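Tuesday, Bekport bench – wrist view, blue unit in the black container

Picking up where I left off before lunch, with the pose estimator still convinced it knows better than me.

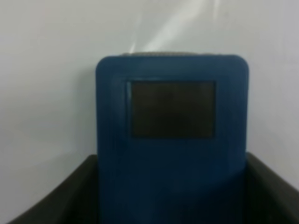
Kaj's theory is that the estimator wants a corner, any corner, and will invent one if it isn't given one. My theory was exposure. We've tried mine first, as I was the one at the keyboard, and it cost us the morning. Locking the exposure made the depth steadier and the yaw no better. Yaw still flips sign whenever the confidence dips, and the planner, being an obedient sort, swings the wrist over to match.

What the segmenter gives us now:
– body mask: fine at the top, falls apart lower down where the blue goes nearly as dark as the container walls
– screen mask: good. Dark rectangle on blue, hard to get wrong, though it managed it twice before I turned the smoothing down
– container walls: merged into one blob with the bottom of the unit. Leaving that alone for today

So the screen is the thing to hang the pose on. It sits right of centre on the face, so it also tells us which way round the unit is, which the rounded outline never will. Mogens pointed this out in April and I wrote "maybe" next to it. Apologies to Mogens.

Changed in the Rarneo branch:
Fit the screen rectangle first, then take the body edges as a check only. If the two disagree by more than 2 degrees, hold position and take another picture. No more averaging them. Averaging a right answer with a wrong one was my idea as well.

Ran 22 approaches in Fevura playback with the new order, no arm moving. 13 settled on the first picture, the rest asked for a second look and then settled, apart from two which sat there asking for ever. Both have glare on the wall just over the top edge, and the body fit is grabbing a streak as if it were the side of the casing. Needs a retry limit at the very least. Kaj wants the limit at three, I want it in the config file where we can argue about it later.

Not touched: descent between the walls. The collision model still has the container as a plain box with a lid on, courtesy of the Løken import script, so the planner refuses to go in at all. Safe, I suppose.

Next: mask out the wall before edge fitting, then rerun the two sulkers. Mogens has the arm until four.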